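Sorting the Cable Drawer — Gallery

The Gurberg workshop had one deep drawer where every cable ended up. By April it no longer closed. We took a morning to empty it and sort what was inside, and this page covers how the job went. Most of the entries are notes only, carried over from the old Riltent page, which lost its pictures when the site moved.

The drawer
Deep, metal, bottom left under the long bench. It had 34 power leads in it, plus a lot of shorter cords that had knotted themselves around the leads.

Untangling
We worked from the loose ends inward. Pulling from the middle made tighter knots, so we stopped doing that after the first try.

Testing
Each lead was plugged into a lamp or a charger. Dead ones went straight into the recycling bag. 12 of them failed, mostly older ones with cracked sleeves near the plug.

Labels
Paper tape folded over the cord, close to the plug, with the length written in pencil. Marker smudged on the tape we had.

Ties
Hook-and-loop strips from Golport, cut in half. A full strip is too long for a thin cord. Rubber bands had gone sticky on the old bundles and had to be scraped off.

Boxes
Plain corrugated cardboard with fold-back lids and round finger holes. They came flat and take a minute each to fold. One is full of black cables and the other is still empty.
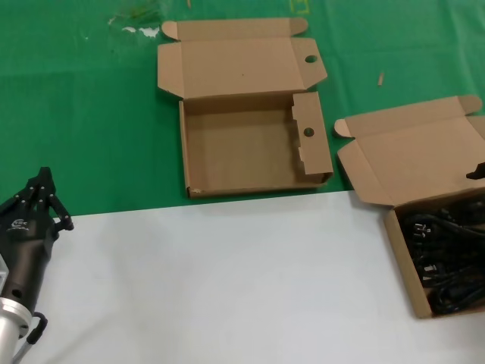 The plan is one box for long cords and one for short ones, with the lids closed so dust stays out. Anything that doesn't fit goes to the parts shelf at Lã, where people can take what they need.

Shelf
Second from the top, next to the extension reels. The boxes go in with the short side facing out — the label is easier to read there.

Still to do
Adapters and loose chargers, which are in a bag under the bench. They need a smaller box with dividers. If you have one to spare, leave it by the door at Gurberg before 7 in the evening.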